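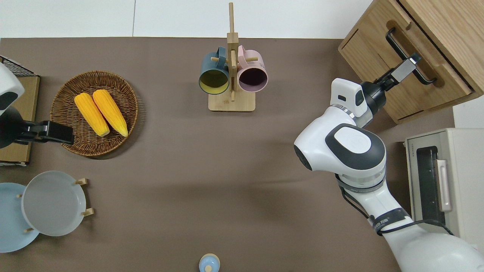 From: Macarena Bermúdez
To: Robotics club list
Date: Jun 13, 2020
Subject: Re: Drawer task, where we're at

Hi all,

Fulgencio's message is below with my answers under each part. I've trimmed the bits about parking and the fridge roster.

Fulgencio Quintero wrote:
> The drawer task is in our set for September and I don't think we've agreed
> on what counts as a finished attempt. Lâm's group stops recording when the
> drawer is open. Iraís's group opens it, lets go and takes the arm back to
> its start position. We can't put the two lots together as they stand.

Agreed. Let's go with the longer version. An attempt starts with both arms at home, and it ends with the drawer open and both arms back at home. If you've already recorded the short kind, don't delete them. Move them to the folder called drawer_short and Lâm will see what he can use for the grasp on its own.

The left arm has nothing to do in this task, but please still park it properly at the start. It can sit over near the basket side as long as the gripper is above the rim and clear of it. Two of the runs I looked at had it resting on the rim, and the basket had shifted by the end.

> How many do we need? The handout says 200 per task but I've heard other
> numbers.

It's 200 per task, good ones only. As of last night we have 1,513 recordings on the club drive for all the tasks together, and that includes the failed ones and the short ones. For the drawer we have 49 that I'd keep. So there's a fair way to go, and I'd like people to book drawer sessions before doing any more of the mug task.

> Can we clear the other stuff off the mat while we do the drawer? It would
> be quicker to reset.

No, sorry. The competition layout has all of it out at once, so ours should too. That means the basket with the two corn cobs, the mug tree with both mugs on it, the plates in the dish rack, the toaster oven and the cardboard box. Everything stays around the outside and the middle of the mat is kept free. Small changes in position between sessions are fine and probably help. What I don't want is half the recordings with mugs and half without.

The toaster oven needs watching. It sits under the drawers on the right, and the right arm passes over the left side of it on the way up to the handle. Bring the arm up first and then across. If you go straight for the handle you'll bump the oven, and then you have to line everything up again.

> Last thing, the grip on the handle. Some people are coming in from above
> and some from the front. Does it matter?

Either is allowed. Whichever you use, check that the fingers have closed right around it before you start pulling. Erdal found that if you pull with only the tips on the bar, it slides off when the drawer sticks, and the whole cabinet jumps. Pull slowly and in a straight line. If the cabinet moves, stop, mark the attempt as failed and put the cabinet back against its tape.

A few other items while I'm writing.

Cable on the right arm. Please look at it before each session. There should be enough slack in the loop that it doesn't pull tight when the arm bends upward. Don't add tape to it. If it looks wrong, tell Erdal or me and use the session for labelling.

Labels. We've had "drawer", "Drawer" and "open drawer" all used as the task name. It's open_drawer from now on, lower case with the underscore. Iraís has a script that fixes the old ones and will run it once everybody has uploaded, so please get your files off the laptops.

New members. Four people from the Deria workshop have asked to join us next term. They've driven small wheeled robots but not arms. I'd like each of them to sit in on one full session before taking the controls. If you're happy to have someone along, reply to me and not to the whole list.

Practice meet. Tomatov has offered us a bench for a trial run before September. I haven't said yes. Moving the arms takes most of a day and we'd need to redo the camera setup afterwards. Let me know what you think.

Booking sheet is in the usual place.

Macarena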